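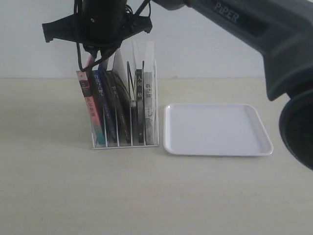
The book rack and tray, with one of our PiPER arms over the table.

Open day helpers wanted at Drandbridge (and people to try the arms, too!)

Hi all, Sheena Cowie here. I run the public side of things at the Drandbridge lab, so I'm the one who orders the coffee and also the one who gets yelled at when the extension cords run out. Our spring open day is Friday, and we're looking for two kinds of people: paid helpers to run the demo tables, and visitors who'd like to sit down and have a go at the book task while we watch and take notes.

The book task is my favorite thing we do. There's a small wire rack of books on a table and a white tray next to it, and the job is to get a book out of the rack and lay it in the tray without knocking its neighbors over. Sounds easy! Then you meet the pale book that leans, and the tall one at the end, and you start to feel a lot of respect for your own fingers. Several of our books are in Chinese, so if you read it you may get distracted (Kári Vigfúsdóttir, who built the demo, gets asked what the titles mean all day long).

What helpers do

You'll greet people, give the short safety talk, put the books back between turns and keep bags and elbows off the table. You don't need to know a thing about robots. Kári does a training session the evening before and she's very patient, I've tested this. You do need to be okay with standing for most of a shift and with answering the same question from a lot of eight-year-olds. Shifts are three hours, lunch is on us, and you can do one shift or two. Retail, library or summer camp experience is great, and if you speak a second language please say so when you write.

What participants do

Come for one sitting, try the task a few times, then fill in a form about how it felt. You have to be 18 or over for this part. Kids are very welcome at the demo tables with a grown-up. We keep your notes under a number, not your name, and you can quit whenever you like and still get the gift card.

The where and when

March 29, 2019, in the Tanasarn building, second floor, room 278. Doors open to the public at 10, helpers come at 8. There's an elevator on the parking lot side. Last year we had 1,011 visitors through the door, so wear comfy shoes.

To sign up, send me a few lines about yourself and tell me which part you want, helper or participant. No resume needed, I mean it. If you can't make this one, say so anyway and I'll put you on the list for the smaller day in June.

Sheena
Open Days, Drandbridge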